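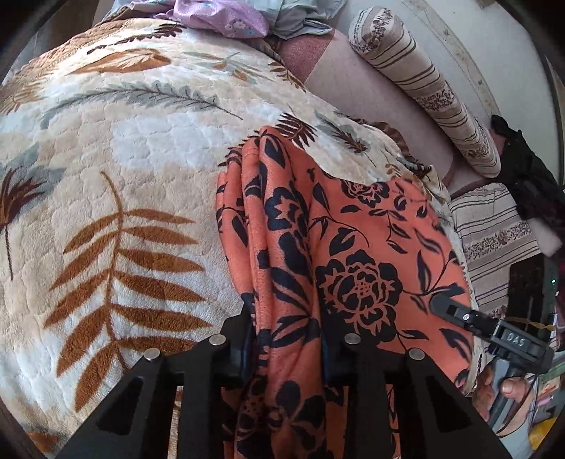

**Tosto Soft Goods Unit, club edition**
Publisher: Cunuvham
Price paid: $174
Reviewed by Rania Helmy, 2026-03-30

Our high school robotics club had spent two years moving plastic blocks from one square to another, and we'd gotten good at it. Then a sophomore asked when we would do laundry. I bought the Tosto unit the same evening, which tells you how I make decisions.

What you get is a binder, a login for the annotation tool, and a poster. The binder is 318 pages. The poster says FABRIC IS A SHAPE THAT WON'T SIT STILL and has already fallen down twice. You supply the hand-held grippers, the cloth and the patience. Ours is a small club, so the students work in pairs, one demonstrating and one ready to step in with a second gripper.

There are 20 lessons. The first four are about pinching. I had planned to skip these. Don't. Picking up a cloth by hand takes no thought at all, and then you put a two-jaw gripper in a teenager's fist and watch them chase a pillowcase across a couch for half a meeting. Lesson 3, on gathering a cloth in the middle before lifting it, is the best thing in the binder. The students do it slowly, then at normal speed, then again while their partner reads the steps out loud in whatever accent they think is funniest.

Lesson 6 asks you to work on a "cluttered domestic surface." Patterned cloth on a patterned blanket is the recommended hard case, and it is a hard case. Flowers on top of leaves on top of more leaves. In the annotation tool you have to trace the border of the cloth on every clip, and two of my students nearly stopped speaking over where a red floral print ended and its own fold began. The binder's advice for this is "discuss as a group." Thanks.

The annotation tool is the weak part. It runs in a browser, it forgets your zoom level between clips, and the undo button undoes your partner's work too. The help page sends you to a forum, and the forum sends you to the help page. We tried Brurkunano, the free one the middle school uses, and ended up doing our tracing there and pasting the results back. It's uglier and it works.

Lesson 14 wants 900 demonstrations before you train anything. I read that number to the club and got a silence I'd like to bottle for study hall. We're doing them in batches through the end of May. The binder has a tally sheet for this with a little cartoon sock at the top of each column, and I'm sorry to report that the sock helps.

Some smaller gripes:

- The holes are punched too close to the edge. Pages tear out by lesson 5.
- Left-handed students get one paragraph, in an appendix.
- The glossary defines "drape" as "see draping." There is no entry for draping.
- The quiz key for lesson 9 belongs to lesson 10.

Would I buy it again? For the binder, yes. If your club is brand new, start with blocks and come back next year. If you already own the Lahlou starter course, lessons 1 and 2 will look very familiar, right down to the typo in "grasp."

Four stars. I took one off for the undo button and would have taken off another, but the sophomore who asked about laundry has started folding the club T-shirts at the end of each meeting, by hand, and I can use the help.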